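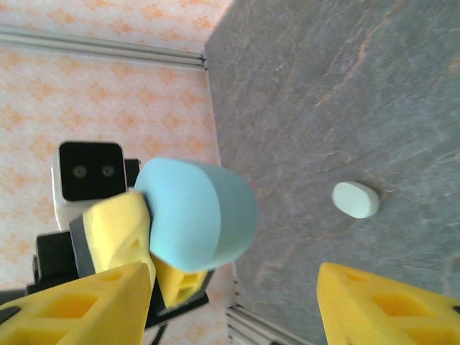 Darius Lepik
August, 9:40 pm

A password manager doesn't store your master password. That surprises people at work every time I set one up for them, so I'm going to go through what it does store. Think of your password as a very long pattern, like orange diamonds and flowers repeating across pale wallpaper. If you can spot the repeat, you only need to see a small piece to know the rest. Most passwords people make up have a repeat in them somewhere, and guessing software is built to find it. (1/9)

♡ 92 3 comments

When you sign up, the app takes your master password and runs it through a hash. A hash is a one-way calculation. The same password always gives the same result, but you can't run it backward to get the password. (2/9)

The trouble is that a plain hash is fast. Someone who steals a list of hashes can try huge numbers of guesses and compare the results. If your password is your dog's name with a year on the end, it falls early. (3/9)

So you make the calculation slow on purpose. You feed the result back in, over and over, or you use a method that needs a lot of memory for each guess. On my old laptop, unlocking the vault takes 800 milliseconds. I hardly notice it. A thief has to pay something like that cost on every single guess. (4/9)

You also add a salt. That's a random value, different for each account, mixed in before the hashing starts. It isn't secret. It means two people with the same password end up with different results, and a thief can't use one precomputed table on everybody. (5/9)

♡ 41 2 comments

What comes out of all this is a key. The key locks and unlocks the vault on your own device. The company gets the locked vault and keeps a copy so your phone and laptop can sync – it shouldn't ever get the key. (6/9)

I've used two of these, Punano and then Trelano. Both work the way I just described. Punano kept website addresses outside the locked part, so anyone with the file could read which sites I had accounts on. Trelano locks those too. That was my whole reason for switching. (7/9)

Toshio Nomura asked what happens if you forget the master password. With this design the company can't reset it. Some apps let you print a recovery code when you sign up. Print it, put it with your birth certificate, and don't keep a photo of it on your phone. (8/9)

For the master password itself, use five or six words picked at random. Use dice or the app's generator, and don't swap out the ones you don't like – picking favorites makes the choice less random. Write it on paper for the first month. I'll do passkeys in another thread when I've finished moving my parents over. (9/9)

♡ 58 2 shares

More from Darius Lepik
What a salt is and why it isn't secret
Moving a vault from Punano to Trelano
Two-step codes: text message or app?
Hoshino router, default password and how to change it
Reading the Zekura privacy settings page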